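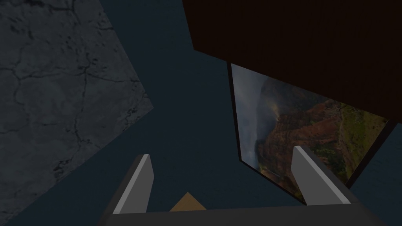

Home Products Insulation Blankets Trade Accounts Store Locator Contact

Search products Enter keyword or part number Go

Nelton Hot Water Cylinder Jacket, HC Series

The HC Series is a removable insulation jacket for vertical electric storage cylinders installed indoors or in a sheltered plant cupboard. It reduces standing heat loss from the cylinder wall and dome. It is supplied in four sizes and is fitted without draining the cylinder or disconnecting pipework.

The jacket is not suitable for gas or solid fuel water heaters, heat pump units with an integral compressor, or any cylinder whose manufacturer prohibits external insulation. Check the compliance plate and the cylinder manual before ordering.

Construction

Outer skin: woven polyester, silver-grey, coated on the inner side.
Fill: polyester batt, bonded, no loose fibre.
Inner skin: non-woven polyester scrim.
Closure: hook-and-loop strip, full height, with webbing straps and cam buckles.
Top cap: separate piece, elasticised hem, pre-cut for a central outlet.

The seams are double stitched with bonded thread. The outer skin is wipe-clean only. Machine washing will shift the fill away from the seams and voids the warranty.

Sizes

HC-1: small under-bench cylinders
HC-2: compact upright cylinders
HC-3: standard household cylinders
HC-4: tall household cylinders, single or twin element

Order by measured circumference and height, not by nominal litres. Cylinders of the same rated capacity differ considerably in diameter between makers, and older copper cylinders are often narrower than their current equivalents. Measure the circumference with a cloth tape at mid-height. Measure height from the base of the casing to the shoulder, excluding the dome and any outlet fittings.

If the measured circumference falls between two sizes, order the larger. The hook-and-loop strip allows some 10 cm of overlap. A jacket pulled tight over the cylinder compresses the fill and performs poorly.

Clearances and access

The following must remain uncovered at all times:

- temperature and pressure relief valve, including the easing lever and drain outlet
- thermostat and element access covers
- electrical junction and isolating switch
- compliance plate
- anode access point, where fitted on the shoulder

The HC-3 and HC-4 have two fold-back flaps on the front panel, aligned with the usual lower and mid-height element positions. Where the access cover does not line up with a flap, the panel may be cut with sharp shears and the raw edge closed with the supplied edge tape. Cutting the panel for this purpose does not affect the warranty.

The supply cable must not be trapped between the jacket and the cylinder. Route it clear of the jacket and secure it to the wall or stand. Any alteration to fixed wiring is to be carried out by a licensed electrician.

Fitting

1. Isolate the power supply to the cylinder.
2. Wipe down the casing and check for weeping at the fittings. Do not fit a jacket over a leaking cylinder.
3. Wrap the main panel with the closure facing the accessible side.
4. Press the hook-and-loop strip together from the top down.
5. Fit the straps and take up the slack only. Straps should not indent the panel.
6. Fit the top cap over the outlet pipe and tuck the hem outside the main panel.
7. Confirm that all items listed under Clearances are exposed, then restore power.

Pipe lagging is sold separately. The first metre of hot outlet pipe should be lagged at the same time - Carnico split foam, 17 mm wall, is stocked in black and grey. Do not lag the relief valve drain line.

Maintenance

Undo the closure once a year and inspect the casing for corrosion or damp. If the inner scrim is wet, remove the jacket, find the source and dry the jacket flat before refitting. Operate the relief valve at the interval given in the cylinder manual.

Supply and returns

Trade orders are dispatched from the Brimmont warehouse. Each jacket is packed flat in a carton with straps, edge tape and an instruction sheet. Unopened cartons may be returned for credit. Panels that have been cut cannot be returned as surplus, although manufacturing faults remain covered.

Replacement straps, top caps and edge tape are available as spares - quote the size code sewn into the lower hem.

Specifications current at 10/28/26 and subject to change.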